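Boards > Sidewalk & Delivery Bots > Meetups and Open Days > Giso night demo, anybody else go?

Last updated: July, 11:40 pm

curbhopper305
So I finally made it to the Giso open evening over in Stismont and I'm still kind of buzzing! They had the little street unit going (they call it Umby, which my kid now says constantly) and they let us stand behind the rope while it did its run down the block. The first start was at 9 pm and I got there way too early, so I ate two hot dogs and talked to Saron Woldegiorgis from the Giso crew for a good while. She was super patient with me. I asked her twelve different versions of the same question, which was basically "what does it do when it can't see."

They had a monitor set up on a folding table with the robot's own view on it, and that's where I spent most of the night.

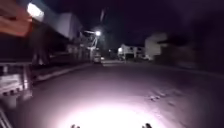 My big question going in was the headlight, because my own build at home is pretty much blind after sunset. Saron said theirs is aimed low on purpose and I get it now. You get this one huge white oval on the road right in front of the bot, and past that it falls off fast. There were some little dark spots on the asphalt to the right, just at the edge of the beam, and I could not tell you if they were leaves or stains or what. That's the part I'd want to know more about. Anyway, great night, go if they do another one.

dwhitlock_21
I was there too, the guy in the green cap. Declan, hi. I liked it less than you did. The view on that monitor was a blurry mess, especially down the left side. If that's what it's driving on I wouldn't want it near my driveway.

curbhopper305
Oh hey Declan! Yeah it was smeary, no argument. But Saron told me the monitor feed isn't what it steers by, it's for the person watching.

dwhitlock_21
Then the person watching needs a better feed. What are they supposed to catch in time with that?

mossy_axle
Didn't go, but looking at the picture I kind of side with Declan. The streetlight down the road shines really bright back there, and the right side is basically black. I'd add a second lamp, aimed wide.

curbhopper305
I asked about a second lamp! Battery, she said. The Heydari pack they run is good for 2 hours with the one light and they don't want to give any of that up.

mossy_axle
2 hours is plenty for a demo, not for a route. Swap packs halfway.

dwhitlock_21
Fine, I'd go again if they swapped the camera. The hot dogs were good.

Comments (3)

petra_k: Is it okay to bring kids? Mine is five and loves anything with wheels.

curbhopper305: Mine had a blast, just bring a jacket.

tallgrass: Do they post the next date anywhere? I checked the Giso page and it only says July.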